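Pilling on cotton tees, what am I doing wrong

grasaver_gal
Six months in and my favorite blue T-shirt has the complexion of a peach. I wash at 70 because my mother did. Is it the heat, the detergent (Ultine, the powder), or am I being punished?

Geddes27
70?? Are you washing it or making soup?

skerham_lad
It's the dryer. It's always the dryer. Hang it up like a person with patience.

grasaver_gal
Patience was not in the lease. Pics of the shirt:
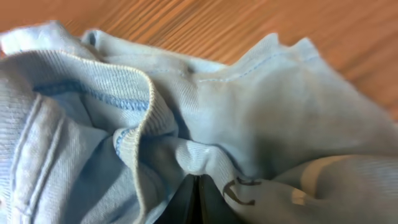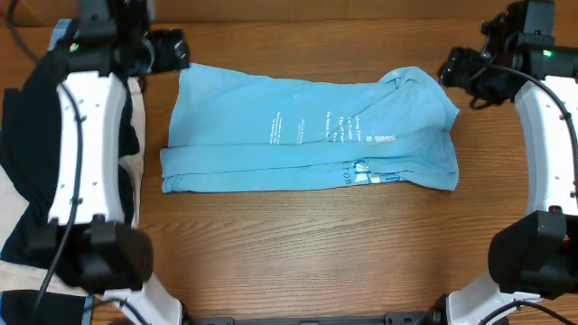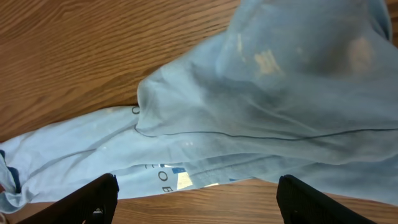

Light blue tee on the wood table, three views.

Geddes27
OK, I can see some fuzz in the first one. I've worn worse to a wedding. Turn it inside out and drop to 20, and stop putting it in with towels. Towels are sandpaper with good PR.

skerham_lad
Disagree on 20. I did that for a whole winter and everything I owned smelled like a pond. The dryer is what rubs the fibers loose.

Geddes27
Your pond is a you problem. When did you last clean the rubber seal?

skerham_lad
The what

Eilidh MacKinnon
I did alterations for 27 years and you're both half right. Short fibers work loose from rubbing, so the washer and the dryer each do their share. Cheap cotton will pill if you look at it sternly. Get a fabric shaver, go lightly, and keep it off the print.

grasaver_gal
Would a regular razor do? Asking before I do it, for once.

Eilidh MacKinnon
Yes, if you want 2 shirts.

Geddes27
Wash it with jeans and report back Monday.

Eilidh MacKinnon
Please do not wash it with jeans.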